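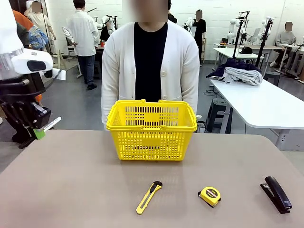 Verine: Frequently Asked Questions

Verine is a method for teaching a two-armed robot to put loose items into a container when a person is standing nearby. The questions below are the ones we get most often by email and after talks. If yours is missing, write to Refilwe Sibiya at the Canetville lab.

What does Verine do?

It takes a set of human-guided demonstrations and trains one policy that chooses which item to pick up, which arm to use, and where to let go. The policy runs from camera images and joint positions. It does not use a 3D model of the items or of the basket.

What is new about it?

Most of the parts are standard. The change is in how demonstrations are cut up before training. We split each one at the moments when the gripper closes or opens, and the policy learns to predict the next split point along with the next motion. In our tests this helped most when an item was dropped or slipped in the fingers, as the policy went back to the pick stage and tried again. The baseline without split points often carried on to the basket with nothing in its hand.

How much data did you use?

The main training set has 269 demonstrations of the packing task. We also trained on smaller subsets. With 133 demonstrations the results were close to the full set on rigid items and clearly worse on thin ones such as pens. We have not tried a larger set.

Which items are in the task?

Small office and workshop things: a marker pen, a utility knife, a tape measure, a stapler and others of that size. They go into a yellow plastic shopping basket. We picked items that sit low on the table and have an awkward shape, and we kept several in the same color as the basket. An early version of the policy confused yellow items with the basket rim, and we wanted that problem to stay in the test.

Does the utility knife have to be closed?

Yes. The operator retracts and locks the blade before the item goes on the table, and checks it again between runs. If you repeat the work with your own tools, please do the same or use a dummy.

Why is there a person at the table?

The method is meant for shared counters, where someone stands across from the robot. Clothing, hands and movement behind the basket all change what the cameras see. When we trained with a clear background and then tested with a person present, the robot reached for the wrong spot far more often. We now ask people to take turns at the far side of the table during recording, in their own clothes. Other work goes on in the room at the same time and we do not stop it.

How is a run scored?

An item counts as packed if it ends up fully inside the basket with no help from the operator. A run counts as a success only if every item is packed. We report both numbers - the second is much stricter and is the one we would ask you to compare against.

How many test runs were there?

200 for the full method, and the same number for the baseline. Start positions were drawn at random in advance and printed on a sheet, so both methods faced the same layouts.

How long does an operator need to learn the controls?

For most people, 15 practice runs were enough before we began keeping their data. A few asked for more and got it. Practice runs are not in the released set.

Does it work on a different robot?

Partly. The group at Irkden ran our code on their own arms with new demonstrations and got it working after changing the gripper settings. Moving a trained policy straight from our robot to theirs did not work. We do not claim any transfer between machines.

What does it still get wrong?

The marker pen is the hardest item. If it is gripped near one end it swings, and it may land across the rim of the basket. The stapler can open when squeezed from the side. The policy is also slow to choose an arm when an item lies right at the center line, and sometimes both arms start to move before one backs off.

Can I get the data?

Yes, for research use. Faces are blurred in all released video. Send a short note saying what you plan to do with it and you will receive a download link. The first release came out in May. The next one will add the failed runs, which several people have asked for.

Is this the same as the Van Wyk planner?

No. The Van Wyk planner is an older project from our lab that works out a full path before the arm moves. Verine borrows its safety limits on speed and reach, and nothing else.

Can we visit and see it run?

Usually, with some notice. Mornings are best, as the arms are often booked for recording after lunch.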